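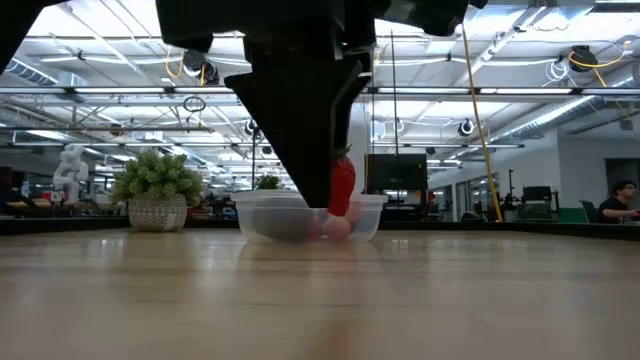
Zarnow synod returns ordination exam to two-part format

3/9/20

The regional synod of Zarnow has voted to restore the two-part ordination examination, reversing a change that took effect in January. Candidates for ministry will again sit a written paper on doctrine and a separate oral examination before their classis.

The single combined exam had been in use for one cycle. Under it, candidates submitted a 1,000-word statement of faith and answered questions on that statement alone. Eleven candidates were examined this way. Their results stand, and none will be asked to retake any portion.

Elżbieta Brzozowska, clerk of the synod, said the revised rule applies to all candidates whose applications are received after the close of the current session. The written paper will cover the sacraments, church order and the confessions. The oral portion must be conducted by at least 5 examiners, two of them from outside the candidate's own classis.

Lieven Dijkstra, who teaches systematic theology at Grotance Seminary, spoke against the motion. He argued that the written paper tests recall of the catechism and duplicates seminary coursework. Omprakash Shukla, pastor of the Urgate congregation, replied that several candidates now come from seminaries outside the denomination and that the synod has no other record of their training in church order.

The motion also directs the clerk to publish past papers. A proposal to allow the oral examination by video link was referred back to the classes without a vote.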